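Home Ask Topics Unanswered Members Log in

Our laundry is bringing in folding arms. What happens to the folding table crew?

Posted by Druvholm in Workplace & Automation

I work the finishing side of a commercial laundry in Dralerwood. We do care home linen and residents' own clothes. In March we were told two Ernura folding arms are coming for the personal clothing line, and that before they arrive some of us will be asked to do recorded folding with hand-held grippers so the arms have something to learn from. No one is being let go, according to the notice. Hours stay at 30 for part-timers.

What I want to know is what the job looks like after. Do you still fold? Do you get blamed when the count is down? And is the recording work hard on the hands? I have a bad thumb. Replies from people who have been through it, please, not from people who read an article.

Gaber

We went through this at a hotel laundry with 700 pieces of flat work on a normal shift. The sheets and towels went to the machine and stayed there. Clothing came back to us after a month. What changed for me is that I spend most of the day feeding, checking and refolding, and I walk more. I used to talk to the woman across the table and now there is a guard rail there.

On the count: get it in writing who owns a stoppage. Our target went to 900 and the first weeks every jam was logged under the operator on shift. It took a supervisor standing there for a day to get that changed. Ask for a separate code for machine stops before the arms are switched on.

linen_side

depends on the place. ours are fine, they break down a lot though

foldandstack

I did the recording part, so I can answer that. You have a gripper in each hand and you fold with those and not your fingers. Two yellow fingers on the front do the pinching. It is slow. A shirt that takes me a few seconds by hand took far longer at the start, and sleeves were the worst. They also want the same garment done over and over, laid out a little differently each time.

For the thumb - tell them before you start, not after. I had my sessions cut to half an hour with a break, and it was no trouble to arrange. Sit down if you can get the height right. Wear long hair back.

Two other things. Ask if recording time counts at your normal rate, because ours was first put down as training, which paid less. And ask if your name goes on the recordings. As for after, I still fold, mainly the odd items the arms get wrong. I would not say the job is better or worse. It is more watching.

The work looks like this, done on a bed: 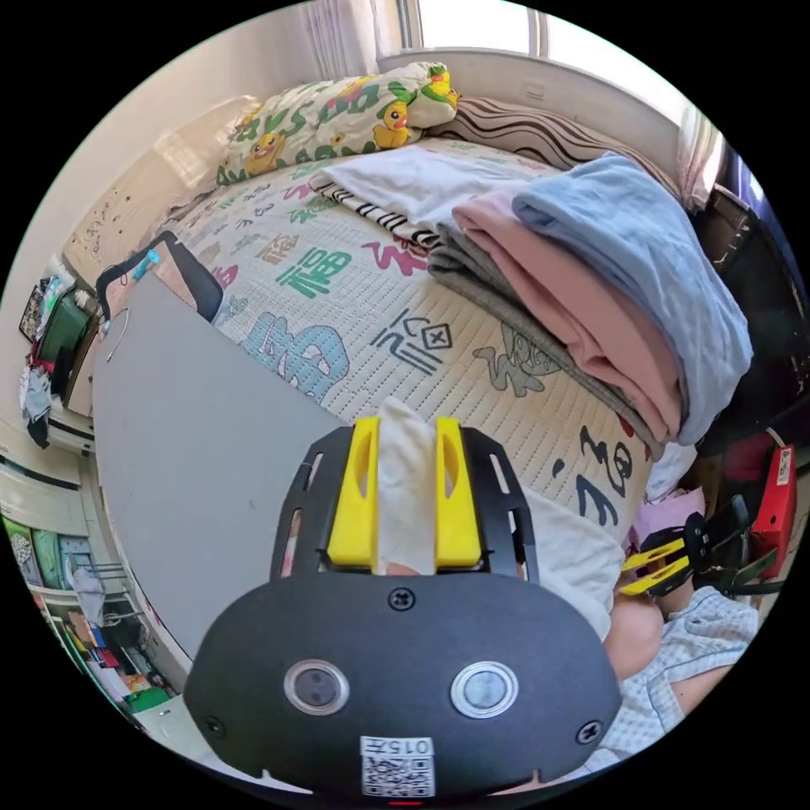
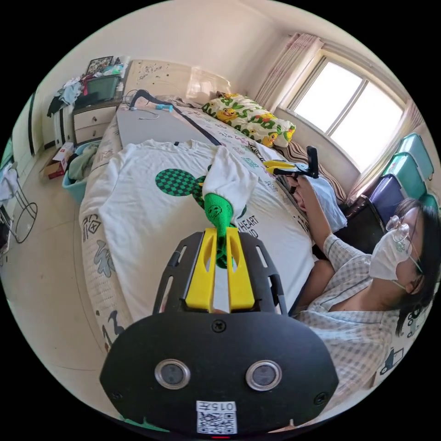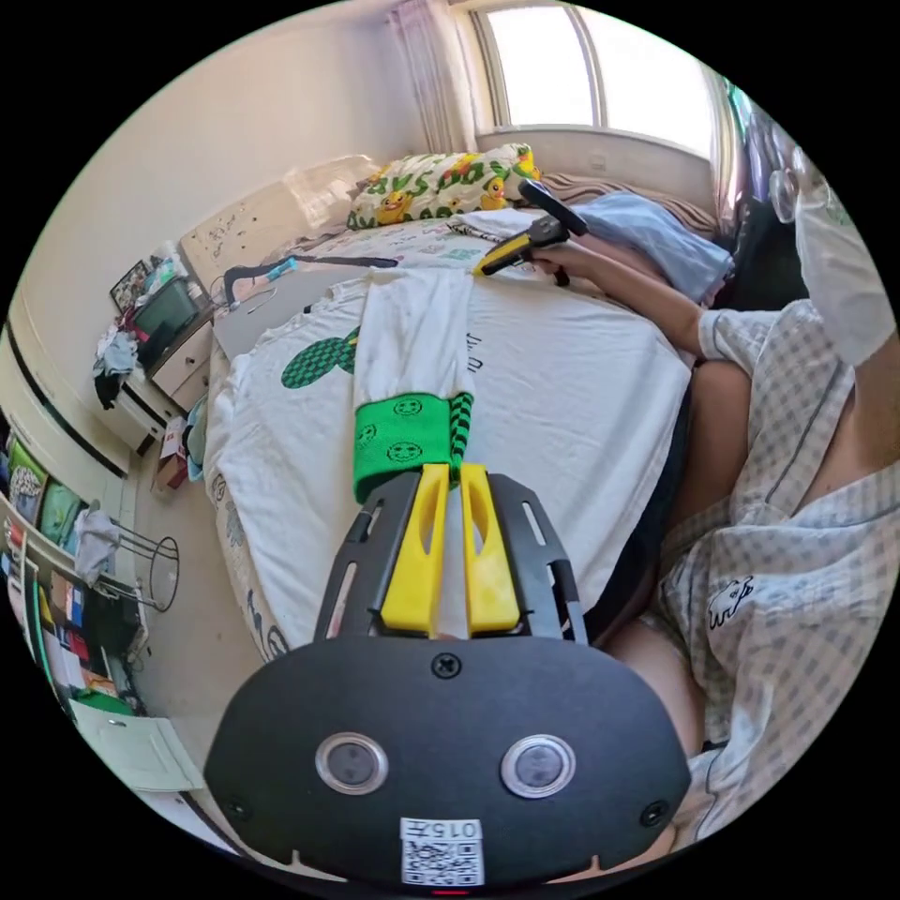
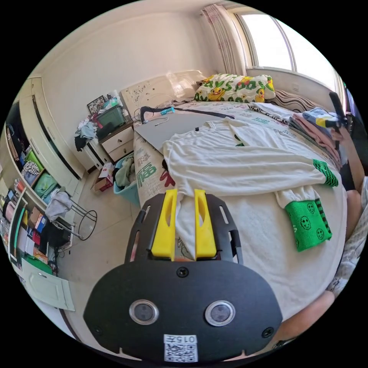
White cloth held between the yellow fingers, first and last pictures.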